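Getting Beginners to Come Back: A Trial of Short Badminton Sessions
Project report by Hashini Wanigasekara and Habibur Jayawardena
Supervisor: Shanthi Biswas

Introduction
The Saha sports center runs open badminton evenings for adults. Many beginners attend once and do not return. We wanted to see if a shorter session would change this.

Method
We ran 2 formats during the spring term. Format A was the usual 75 minutes, mostly games. Format B was 30 minutes of coached practice with no scoring. Gayan Siddiqui coached both. In all, 43 people signed up, and each person chose a format. Attendance was taken from the sign-in sheets.

Results
More of the Format B players came back for a second visit. Several said they liked being on court without having to know the rules. Format A players who already played tennis or squash tended to stay with it.
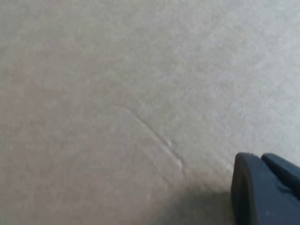 Serving gave beginners the most trouble in both formats. Gayan had them aim at a flat target laid on the floor past the short service line. A pale, plain surface with no printing on it, like the one in the photo, gives a player nothing to aim for, so a target should have a mark drawn in the middle. We would add this next time.

Limits
People picked their own format, so the groups may have differed from the start. A second trial is planned for July.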